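Home | Ask | Browse | Kitchen and Table | Sign in

Where do you hang a backdrop behind a small craft fair table?

Print this page | E-mail this page

Rodrigo Mota

Hi all, I've got a table at the Skerwood makers' fair in October and I'm a bit stuck on how to make it look like something. I sell second-hand kitchen bits, mostly glass juicers, wooden spoons, odd plates, that sort of thing. I want a black cloth hanging behind the table with a few bright words on it so people can see me from the door (it's a big hall, they had 500 through last year!).

Two things I can't work out. First, what do I hang the cloth from if I'm not allowed to put anything in the walls? And second, which letters? I've looked at vinyl, felt and those foam ones children have in the bath. I don't want to spend more than 20 quid if I can help it, and I'd like to use it all again next spring.

Lụa Bùi

Ooh, I do this all the time! For the hanging, get a cheap clothes rail, the sort on feet, and peg the cloth over the top bar. Mine came from Verkell and has done years of fairs. Put something heavy on the feet, because halls are draughty and a big cloth catches the air like you wouldn't believe (I use two bags of rice). Iron the cloth the night before and roll it, don't fold it, or you'll have a great big cross down the middle all day.

Letters: foam, every time. They're light so they don't drag the cloth down, the colours are lovely and loud on black, and you can pin them from behind with small safety pins. Vinyl peels off fabric and felt goes bobbly. Keep the words short and put them on two rows if you've got the height. Lay it all out on the floor first! I once pinned a whole name up and had to start again as I'd run out of room for the last letter.

And keep the table itself fairly bare. A juicer, a plate, one nice wooden handle standing up, done. Things get lost if you cram them in.

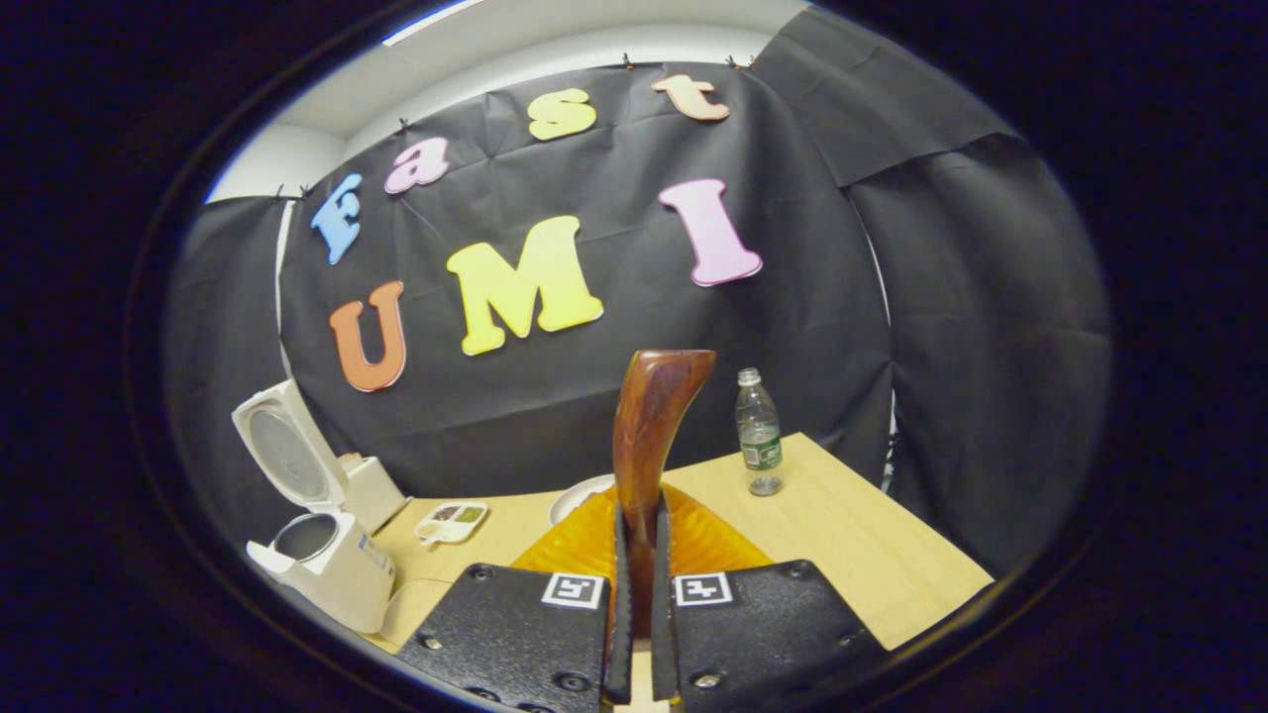 Getting the letters straight

gurner_stall

Agree with the rail. For straight rows, run a line of tailor's chalk across the cloth and sit the bottoms of the letters on it, then brush it off. Don't use tape, I tried it with a 200 piece set from Joo and spent the morning picking them up off the floor.

Also check how high your table is before you pin anything. Anything low down on the cloth will be hidden once your stock is out.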